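vanwood-tabletop-bins / README

Data card, tidy-up table, bins and jars
Last edited July 22, 2023 by Tove Norðdahl. Preben Gunnlaugsson did the labels, ask him about those first.

What it is

Pictures and sorting notes for small household stuff going into open containers on a table. Jars, lids, bits of fabric, the odd tub. 200 sessions, 30 still pictures each. One note file per session. Nothing fancy.

Started in May as a way to settle how people group things when the bins don't have names on them. Grew from there.

Folder layout

stills/ one subfolder per session
notes/ plain text, same name as the subfolder
layouts/ hand sketches of the table before each session, scanned. Some are upside down, leave them, the file names are right
words.txt the word list, see further down
CHANGES short

The table

Green top, same one all the way through. Has scratches. We were asked if we'd swap it for a clean one and no, the early sessions have it and we want the later ones to match.

Colored plastic shows up in the shine of the tabletop. If you do anything automatic with color, the reflections will get you. Crop higher or mask the top. Preben has a mask for the Kasar layouts, not for the others.

Layouts

Three named layouts. Names come from the shelf labels in our storage room and mean nothing.

Bumach: everything along the far side of the table, small things in front of big things only where there's no room left
Kasar: two short rows, tall at the back
Hjaltadóttir: whatever the person doing the session liked. Hardest to label. Most fun to look at

Bins overlap a lot from the viewing side. We didn't spread them out. Real shelves and counters are crowded and a small tub behind a big bin is still a small tub. If you can see any of it, it gets a label.

Labeling rules

Label the container by size and color, not by what you think it is for. "large orange bin", "small blue container". No "toy box", no "recycling".

See-through plastic: label the container. Then label the contents only if you could name them without squinting. A shadow behind a yellow wall is "unknown, inside". Don't guess. We had to redo a whole folder over this.

Jars inside bins: the jar gets its own line. Lid color goes in if the lid shows, otherwise leave the field blank. Blank means not seen, it does not mean no lid.

Loose lids: "lid" if you are sure, "lid-like" if not. Both are in words.txt.

Fabric and other crumpled stuff: one label for the whole pile, "soft pile". Don't try to split it into pieces. If there's a tag or paper label sticking out, mark it as "paper label" and move on. If you can't read it write "illegible". Same for the small print on jars. Please do not look up the brand and fill it in from memory, it makes a mess of the search.

Plants: yes they count. "plant, potted". No species.

Words we stopped using

tub (too many kinds)
basket (people used it for anything with a handle hole)
canister (use jar)
clutter

Known problems

Sessions done late in the day are darker. Not corrected.

2 note files have the rows in the wrong order, left and right swapped. Fixed in the notes but the scanned sketches still show it the old way.

The word "front" was used both for nearest the viewer and for the side with the handle opening. From session 60 on, it only means nearest the viewer. Before that check the still.

Clear bins get missed. Every labeler did it at least once, the eye goes to the pink and orange ones. If you're checking somebody's work, look for the clear ones first.

Cut-off things at the side of a picture: labeled if the type is plain from what shows. Otherwise "partial".

A few notes have a color plus a hedge, like "orange, maybe brown". We kept those. Pick one yourself if you need a single value, and tell us which way you went becuase we'd like to be consistent later.

How to check a session

Open the sketch, open the first still, go left to right along the back, then left to right along the front. Write down anything in the still that has no line in the note. Send the list, don't edit the note directly. Preben merges.

Goes faster with two people, one reading out and one looking.

To do

word list in Icelandic, half done
mask for Bumach and Hjaltadóttir
decide what to do with lids lying on top of other things, right now they're filed under the container and that's wrong about as often as its right
rescan the faint sketches

Use

Free for teaching and non-paid work, put "Vanwood tabletop bins" somewhere in the credits. Anything else write to Tove first.
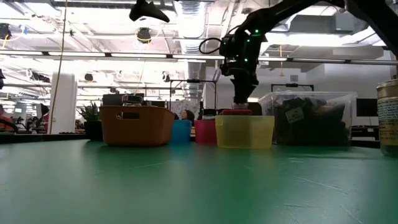 Layout for that session was Bumach. Corrections go to Preben with the session number in the subject line, one session per mail please.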